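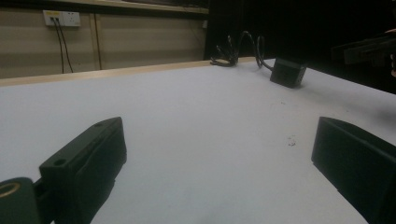
Weiße Tischplatte wird nicht mehr richtig sauber, was nehmt ihr?

Kamala Unnithan

Hallo zusammen, ich hoffe, ich bin hier in der richtigen Rubrik, beim letzten Mal wurde ich nach "Garten" verschoben. Es geht um unseren Arbeitstisch hinten in der Werkstatt, große weiße Platte, hinten mit so einer hellen Holzleiste dran. Den haben wir vor gut zwei Jahren gebraucht gekauft, Modell Helley, für 151 Euro inklusive Anlieferung, und ich mag ihn sehr. Platz ohne Ende, steht stabil, passt genau vor die beige Wand.

Aber diese Oberfläche macht mich fertig. Ich wische, alles glänzt, ich trinke einen Kaffee, komme zurück, das Licht fällt anders, und da sind wieder graue Schlieren und kleine Flecken. Besonders rechts, wo immer am meisten gearbeitet wird. Dazu so kleine dunkle Krümel, eher rötlich braun, wenn man nah rangeht. Die liegen gern in einem Grüppchen zusammen und ich weiß nie, ob das nur Dreck ist oder ob sich da schon was in die Platte gefressen hat.

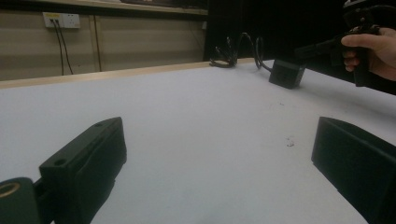
Der Tisch mit der Holzleiste hinten, rechts die dunklen Krümel

Was ich schon probiert habe: Spüli mit warmem Wasser (geht so), Glasreiniger (schlimmer, überall Streifen!), und einmal die Scheuermilch von meiner Mutter, ganz vorsichtig in einer Ecke. Da hatte ich danach das Gefühl, dass die Stelle stumpfer ist als der Rest, also habe ich das gelassen. Ein Kollege schwört auf Spiritus, aber da traue ich mich nicht ran, weil ich nicht mal genau weiß, woraus die Oberfläche besteht. Der Aufkleber an der Unterseite ist weg und der Vorbesitzer geht nicht mehr ans Telefon.

Also zwei Fragen. Erstens, womit bekomme ich die grauen Spuren weg, ohne die Platte zu ruinieren? Und zweitens, muss ich bei der Holzleiste irgendwas beachten? Ich habe immer einfach drübergewischt und mir nie Gedanken gemacht, bis mir eine Freundin sagte, da läuft das Wasser in die Fuge. Jetzt habe ich natürlich ein schlechtes Gewissen.

Ach ja, am Mittwoch bekommen wir Besuch in der Werkstatt, wäre schön, wenn der Tisch bis dahin vorzeigbar wäre. Danke schon mal!

leimfuge

Moin Kamala, erstmal durchatmen, so schlimm klingt das alles nicht.

Die Krümel zuerst. Trocken weg damit, bevor irgendein nasser Lappen auf den Tisch kommt! Das ist der Fehler, den fast alle machen, ich früher auch. Handfeger mit weichen Borsten oder ein Staubsauger mit Bürstenaufsatz. Wenn da was Hartes dabei ist und du wischst feucht drüber, schiebst du dir feine Kratzer in die Fläche, und in den Kratzern setzt sich dann das Grau fest. Wenn nach dem Absaugen immer noch was zu sehen ist, mit dem Fingernagel drübergehen. Hakt es, klebt was drauf. Ist es ganz glatt und trotzdem dunkel, ist es eher eine Verfärbung, und dann wird es mühsamer.

Was die rötlichen sind, kann ich dir von hier aus nicht sagen. Bei mir war es mal Ziegelstaub vom Bohren, einmal Rost aus einer Schraubenkiste. Rost solltest du auf Weiß nicht feucht liegen lassen, das gibt Ränder.

Für die Schlieren: ich tippe stark auf zu viel Spüli. Ein Tropfen auf einen halben Eimer reicht völlig, danach mit klarem Wasser nachwischen und SOFORT trockenreiben. Ich nehme dafür die Mikrofasertücher von Galbraith, die im Dreißigerpack, aber ein altes Geschirrtuch aus Baumwolle tut es auch. Wichtig ist, dass es keinen Weichspüler gesehen hat.

Wenn dann noch graue Striche da sind, Schmutzradierer. Ja, der schleift auch ein bisschen, deshalb wenig Druck und erst irgendwo testen, wo es keinen stört. Bei glänzenden Platten lasse ich es ganz. Bei meiner matten zu Hause sieht man nichts davon, und die hat 600 Euro gekostet, ich war also auch nervös :)

Zur Leiste: deine Freundin hat recht, aber mach dich nicht verrückt. Nebelfeucht drüber, in Richtung der Leiste, und trockenwischen. Wasser darf da halt nicht stehen bleiben. Geh mal mit dem Finger über den Übergang zwischen Platte und Holz. Solange du keine aufgequollene Kante spürst, ist nichts passiert. Falls das Holz sich rau anfühlt, könnte man es irgendwann leicht anschleifen und ölen, dann die weiße Fläche daneben aber ordentlich abkleben. Öl auf Weiß willst du nicht haben.

Hanno_aus_Festgate

Backpulver! Mit Wasser anrühren, draufschmieren, einwirken lassen, fertig. Macht meine Schwiegermutter seit Jahren so und die hat eine weiße Küche.

Oder gleich eine neue Platte, bei Zaltbridge gibt es beschichtete im Zuschnitt. Bin mit 900er Körnung auch mal über einen Tisch gegangen, der war danach zwar sauber, aber halt matt.

leimfuge

@Hanno bitte nicht die 900er Körnung auf eine beschichtete Platte, da ist die Schicht schneller durch, als man guckt. Backpulver kann man machen, aber nicht trocken reiben und hinterher gründlich abnehmen, sonst hat sie den nächsten weißen Film.

Kamala Unnithan

Ihr seid super, danke! Ich habe heute früh erst gesaugt und dann mit fast gar keinem Spüli gewischt (ich hatte vorher bestimmt das Zehnfache drin, peinlich) und direkt trockengerieben. Die Schlieren sind so gut wie weg. Rechts sind noch zwei, drei graue Striche, da gehe ich heute Abend mit dem Schmutzradierer dran, erst mal ganz außen zum Testen.

An der Holzleiste habe ich gefühlt, nichts gequollen, puh. Sie ist an einer Stelle ein bisschen rau, aber das Ölen verschiebe ich auf Februar, da ist bei uns weniger los. Welches Öl würdest du da nehmen, leimfuge, Leinöl oder lieber ein Hartwachsöl?

leimfuge

Hartwachsöl, farblos, ganz dünn. Und die Lappen danach ausgebreitet draußen trocknen lassen, nicht zusammengeknüllt in den Müll.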